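Ticket: elastic gone wavy on folded baby covers
Site: Utholm, laundry nook
Status: open again

Opened Friday. Staff say the elastic edges on the cloth covers are going wavy and the folded stack won't stay flat on the white shelf. They blame the Kaltent dryer. I have my doubts, as the dryer gets blamed for everything in that building.

Checked first: the spin. It was set to 800, same as our Gronport site, where no one has complained. Left it alone.

Checked second: the fold. The written instructions say to fold in thirds and tuck the elastic under. Tried it on 6 covers. Four sprang open while I was still writing this up. I don't think whoever wrote that step had ever folded anything with a gathered edge.

Was told the softener would fix it. Softener on elastic, really? Not trying that.

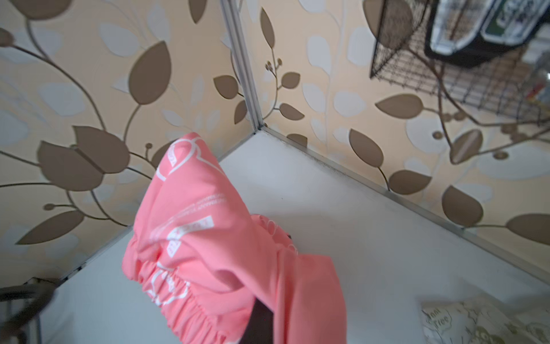

Does pulling the ruffles flat before folding help?
Only for a little while. The gathers draw back in, and tugging at them day after day is a good way to wear out the elastic. Fold the cloth part and leave the ruffle on the outside.

Tried the outside fold on the next batch, 36 pieces, coloured and cream mixed together. Better, I'll admit. The pile leaned but stayed put until the afternoon. Whether that's the fold or just a quieter day in there, I couldn't tell you.

Villalobos, who supply the covers, replied that some waviness is normal. They would say that. Asked them for a drying temperature and got a care leaflet back with no number on it.

Next: line dry half the load for a week, leave the dryer on low for the other half, compare the edges. Not closing this on the strength of one tidy pile. The smudges along the back joint of the shelf go on a separate ticket - please stop adding them to this one.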